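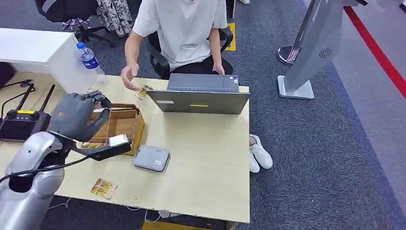

*Shallow cardboard tray with compartments, on a light wood-grain desk.*

## Flemora Divided Trays and Boxes

Flemora is the cardboard storage line from Vollier. We make it for people who keep many small things and want to find them again: seed packets, sewing notions, sample cards, spare buttons, tea bags. The trays arrive flat. You fold them at your own table and you need no glue and no tape.

**What is in the pack**

- 3 shallow trays
- 20 divider strips
- 1 deeper box with folding flaps
- a sheet of blank labels

The divider strips have slots cut from one side, so they cross each other and stand by themselves. Please fold each slot open with your fingernail before you push two strips together. If you force them, the edge becomes soft, and after this it does not hold so well. You can use all the strips or leave some out, for example when you need one long place for scissors or pencils.

**Sizes**

The tray is 38 cm long and 7 cm high on the outside. It fits in most desk drawers, but please measure yours with the drawer closed, as some drawers have a rail at the top which takes away space. The deeper box has the same footprint, and one tray can sit on top of it when the flaps are folded in.

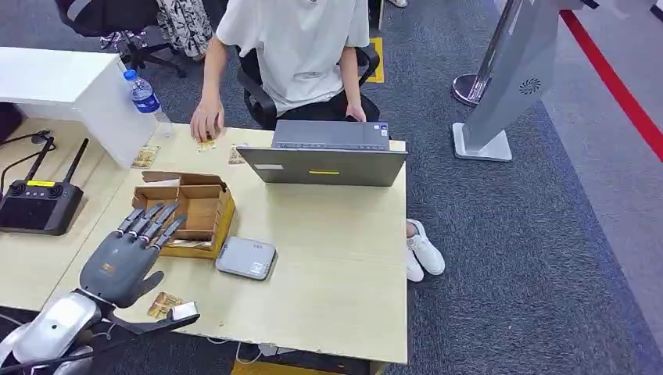

**Care**

Cardboard does not like a damp room. In a cellar or a garden shed, put the trays on a shelf and never directly on the floor. Dust comes off with a dry brush. A wet cloth leaves a mark and can bend the walls, and we cannot exchange a tray that was washed. When a divider is worn out, you can order new strips alone, without the tray.

**Which line should I choose?**

Flemora is for light things. For screws, keys or other metal parts we recommend our Gomon trays, which have a double bottom. The Bonsu line has lids and is better for moving house or for sending by post. Strips from Gomon are thicker and do not fit in Flemora slots, so please check the name on your order before you pay.

**Delivery and returns**

Orders which reach us before noon leave the same day. In August we work with a smaller team and you should expect nearly 3 days more. You can return unfolded packs in the original paper band. Folded trays we take back only if a part is missing or damaged.

For larger quantities, or for a tray with other divisions, please write to Éabha Ó Conaill in our sales office and tell her the inside measure you need and the number of compartments.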